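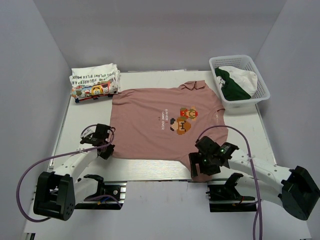 The Allix folding surface is a flat work top for sorting and folding light knitwear, supplied by Nokico for laundry rooms and resale stockrooms. The finish is white with a faint wood grain. A t-shirt laid out flat fits with its collar toward the back, leaving the back left for a folded stack and the back right for a mesh basket. Printed shirts should be spread face up, like the pink PLAYER 1 / GAME OVER shirt, so the graphic can be checked before folding.

Top depth is 90 cm, width 127 cm. Rated load is 40 kg, evenly distributed. Wipe with a damp cloth — no solvents or abrasive pads. Do not iron directly on the surface.

The Catterall mesh basket is sold separately, in white plastic. Orders ship from Trellton within 8 working days. Replacement front rails have been stocked since April and fit all current tops.

Contact Nokico Sales | © Nokico 2021 | Back to top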